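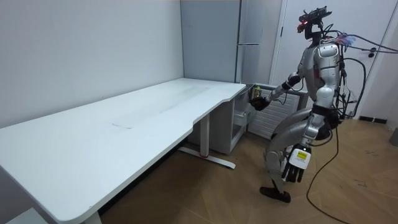 Right hand beside the bottle on the drawer cabinet, at the far end of the desk.

Pultero Whole-Body Software Group
Minutes of the regular meeting, Feb 25, 2019
Present: control, perception, planning and tooling; one guest from Prastico (by phone, until item 3)
Status of minutes: approved with two corrections, which are included in this text

1. Minutes of the previous meeting

The minutes were accepted. It was noted that the action about log file names is still open. Tooling asked to keep it open for one more meeting. Agreed.

2. Reaching under the desk

Control reported on the crouched reach to the drawer cabinet. The controller now uses the knees and the waist together with the arm, and does not plan the arm alone as in the old version. The old version stays in the repository under its own branch until the end of September.

The weak point is the change between standing and crouching. When the planner sends a new arm goal during the change, the balance part receives two targets in the same cycle and keeps the older one. Control proposes a small queue with only one place: a new goal replaces the waiting goal, and the running motion is finished first. Planning was afraid that this makes the reaction to a stop request slower. Control explained that the stop request does not go through the queue. This must be written in the interface document, because it was not clear to all people in the room.

Decision: the queue is accepted. The stop path will be tested separately before the queue is merged.

The cycle log from the test set was discussed. In 40 runs the double target was recorded 11 times. The group agreed that this is too often to call it a rare case, as it is called in the ticket. The text of the ticket will be corrected.

3. Perception of the bottle

Perception explained the present method. The bottle position is estimated before the crouch and again when the hand is near. Between these two estimates the arm and the hand can hide the bottle from the head sensor, and the tracker then lowers its confidence. At the moment the planner reads low confidence as "object lost" and asks for a new search, also when the hand itself is the cause.

Two solutions were compared:

a) The tracker receives the arm model and marks the area which is hidden by the robot itself.
b) The planner waits six frames before it asks for a new search.

Prastico prefers b), because it needs no change in the tracker they deliver. Perception prefers a). After a longer discussion it was agreed to do b) now as a temporary measure and to prepare a) for the next tracker version. The waiting number must be a parameter and not a fixed value in the code.

A second remark concerned the cabinet. The planner has the cabinet as one closed box in its collision map. An open drawer is therefore not in the map at all. Planning will add the drawer as a separate body with its own opening value. For the first step the value is entered by hand in the scene file.

The guest from Prastico left the call. 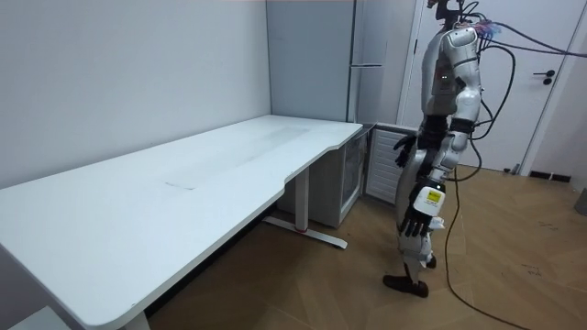
Recorded by the tooling section, Pultero

4. Start posture and repeatability

Planning asked for one common start posture for all desk tests. The discussed posture is standing at the short end of the desk, one arm hanging down and the other bent at the elbow, with the hand forward. Control has no objection. The joint values will be saved in the shared configuration under the name "desk_start". Every test script must load this file and must not contain its own copy of the values.

It was asked if the curved part of the desk edge is correct in the map. The map has a straight edge. Planning considers this safe for the arm, but it takes away free space which the robot could use. Low priority.

The cable on the floor is not modeled. For standing tests this is accepted. For any test with steps, the step planner must receive a forbidden zone, and the operator draws this zone in the Gretex viewer before the run.

5. Tooling

The replay tool now opens control logs and tracker logs on one time line. The load time for a long log is 45 seconds, and this was criticized by several members. Tooling will try to read the index first and the data later. No promise was made for the next meeting.

The Chraibi simulator was updated on the build server. After the update the knee friction went back to the default value, and the simulated crouch looked better than it should. Please check your local settings before you compare any result with older ones.

6. Actions

Control: merge request for the queue, after the stop path test.
Control and planning: paragraph about the stop path in the interface document.
Perception: short design note for the self-hiding mask.
Planning: waiting parameter, drawer body, file "desk_start".
Tooling: log file names (open from last time), index loading, correct text of the ticket.

7. Other matters

The request for a second build machine was moved to the next meeting. Topics for the agenda should be sent to the group list in advance.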